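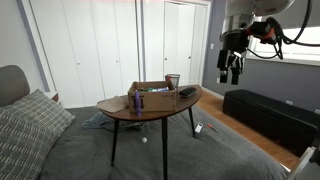 Side table on the bed, open box on top

Essien county clerks left off the new pay scale?
deskfourteen, July 3, 2019
So the new scale came out and my job title isn't on it anywhere! I've read all 211 pages. Records clerks in Skastano got a step raise and we got nothing, same union, same dues. Is anybody else missing?
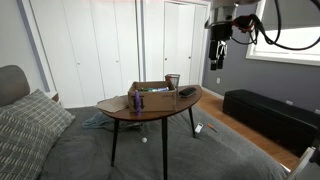 Re: left off the new pay scale?
paperjam_723
Same over here, and I'm pretty mad. But I don't think it was on purpose. We were still under the old Fostent contract when they did the review.

mossyledger
Sorry, not buying that. Our reps knew in December and sat on it.
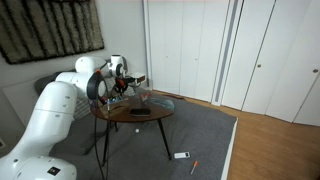
The step raises are what bug me most, because the top grades get one every year and we wait 3. I tried sketching the whole thing out for my coworkers. It came out looking like that tall white arm with the black rings at the joints, one long straight stretch and then a bend where your pay stalls. Anyway, I'm filing a grievance.

paperjam_723
File it, sure, but ask for the back pay in the same letter. I sent 2 separate ones last time and they lost the second. 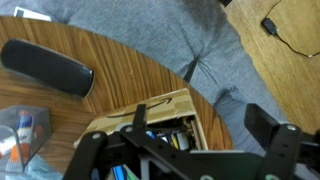

Round table and gray cushion

deskfourteen
Okay, one letter then. Does it go to the Nullix office or straight to the county?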